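Search this site Go

Speaker notes -- Ekgate session, Wian Ndlovu

Start with the number everyone quotes: 801 demonstrations, 43 failures. Ask who decided what a failure was. Pause.

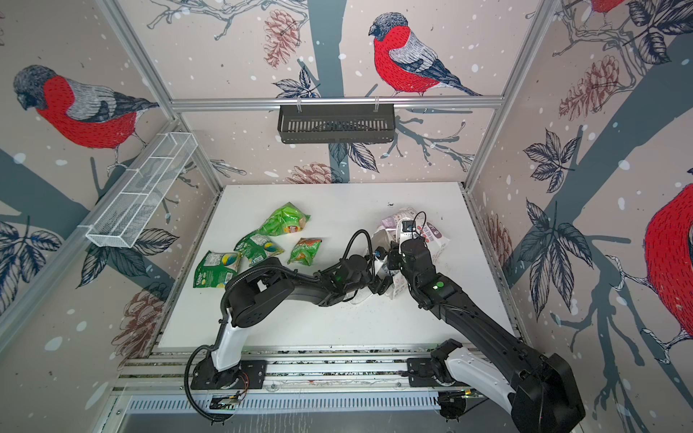 My complaint is with the test set. Kokholm trained on 3000 clips and tested in the same cell. Two grippers on one creased white bag is a hard grasp, fine. But the bullfinch wallpaper never changes -- so what did the policy learn?

Skip slide 2 if short on time. Take questions on Zumovetti last.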